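**Bottled tea vs. paper cups on the break table — what do you all do?**

**mossy_kettle** — 2018-03-13

OK so we have one big wooden table in our break room at Eminville and it has turned into the place where every drink in the building goes to be forgotten. Mostly bottled tea. People pour half into a paper cup, wander off, and then there's a cup and a bottle and nobody will own up to either one.

I want to set up a drinks end with the cups and bottles together, and keep the rest of the table clear for people who want to eat lunch. My favorite is the yellow tea with the gold label and the red Chinese characters, so of course that's what I'd be putting out first.
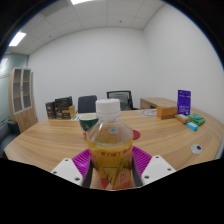
My other idea was to stop buying the small bottles and get a big pitcher. My coworker at the next desk thinks that's gross. I think it's cheaper! We go through 20 bottles a week and I'm the one carrying them up the stairs.

**plumbline77**

Pitcher is a no from me. We had a Lanetti one with a spigot and it lasted 3 weeks before somebody put it away with tea still in it. The smell, oh my gosh. At least a bottle has a screw cap.

And why cups at all? If it's in a bottle, drink from the bottle.

**mossy_kettle**

Because people share! Half a bottle is plenty for me in the afternoon. Also I like a cup. The dark green paper ones with the white drawings on them are cute and I'm not giving them up.

**oatsandbolts**

With plumbline on the pitcher, against plumbline on the cups. Sharing a bottle mouth to mouth is how our whole floor got sick in October.

What I'd worry about is the tipping. Paper cups weigh nothing, and one elbow sends them over. I keep a Haslinger tray at our place, the kind with a raised lip, and cups live on the tray or they live in the trash. Works fine with bare wood too — the grain on ours had already soaked up one ring before I got it.
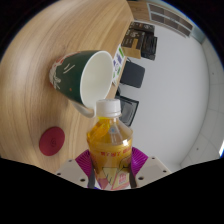 **tinroofgal**

Do you write names on the cups or is that too much?

**oatsandbolts**

We keep a marker on the tray and put initials near the rim, and any cup without initials gets tossed at the end of the day.

**plumbline77**

Initials on a paper cup, wow. I'd just bring a mug.

**oatsandbolts**

And who washes the mug?

**plumbline77**

...me, on Fridays. Mostly.

**mossy_kettle**

Ha. OK, I'm going to try the tray. Does it matter how big? I've seen a Nurkska one that holds 10 cups but it would eat up a lot of table.

**oatsandbolts**

Go smaller. If it holds 10, you'll have 10 old cups on it by Thursday. Mine fits the marker, a couple of bottles and a short stack of clean cups, and I wouldn't want more room than that.

**tinroofgal**

Coasters are fine too if you don't want a tray, just get the flat kind. I bought cork ones and they stuck to the bottom of everything.

**mossy_kettle**

Small tray it is. Still thinking about the pitcher though, sorry plumbline.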